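June 22, 2021

Logging and replay on the Lenley arm

I moved the arm controller over to Flekari this month and wanted to write down how it went before I forget the details. Flekari is the small scheduling layer I have been picking at since November. It runs the perception loop, the planner and the motor commands as separate tasks and gives each one a time budget. Before that I had everything in one big loop, and when segmentation ran long the motor commands came late too.

The wrist camera runs at 60 frames per second. On the old loop I was lucky to use half of them. The new one reads every frame, stamps it when it arrives and hands it to whoever asks. If the planner is busy it gets the newest frame when it comes back and the rest only go to the log.

The stamp matters more than I thought it would. I used to stamp frames after decoding, and decoding time changes with what the camera is looking at. Plain areas compress well and decode fast. Wood grain and cables take longer. The arm would be a little off in busy views and fine in plain ones, and I spent two weekends blaming the calibration.

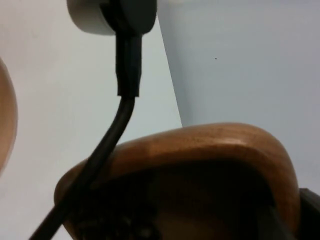 The cable problem

Skavemitz is the segmentation part. It takes a wrist frame and the depth estimate and returns blobs with a confidence on each. It is good with solid things and bad with thin ones. A black cable crossing in front of a brown wooden shape came back as two pieces of wood with a gap between them. The planner then saw two objects and tried to plan a grasp on the smaller one.

I tried three fixes. Lowering the merge threshold joined the wood back together but also joined things that were only near each other. Training on more cables helped a little. What worked best was dumb: if two blobs have the same color statistics and the strip between them is narrow and closer to the camera, treat the strip as its own object and the blobs as one. It is 94 lines including the tests. The planner keeps the strip as an obstacle and never offers it as a grasp target.

It still fails when the cable is out of focus. I have an issue open for that, number 1943 in the tracker (I import all my old issues, so the numbers are high).

Replay

This is the part I am happiest with. Every run writes one file with frames, joint angles, planner decisions and task timings. I can load it into Rothe, which is my viewer, and step through it with the real planner code running on the recorded input. If I change a threshold I can see what the planner would have picked without turning the arm on.

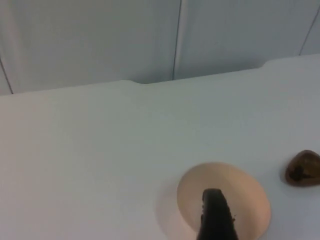
One catch is that replay only tells me about the first decision that changes. After that the recorded frames come from a path the arm would not have taken, so Rothe now stops there and marks the spot. I can force it to go on but the output is not worth much.

The files are big. I keep the last 60 runs and delete the older ones unless I have tagged them. Tagging is a text file with one run name per line - I had a database for it and took it out again.

Next I want to get the gripper force readings into the same file. They come over a separate serial line with its own clock and the two drift apart over a long run. For now I line them up by hand on the first contact spike. I will post the sync code when it works for a whole afternoon without me touching it.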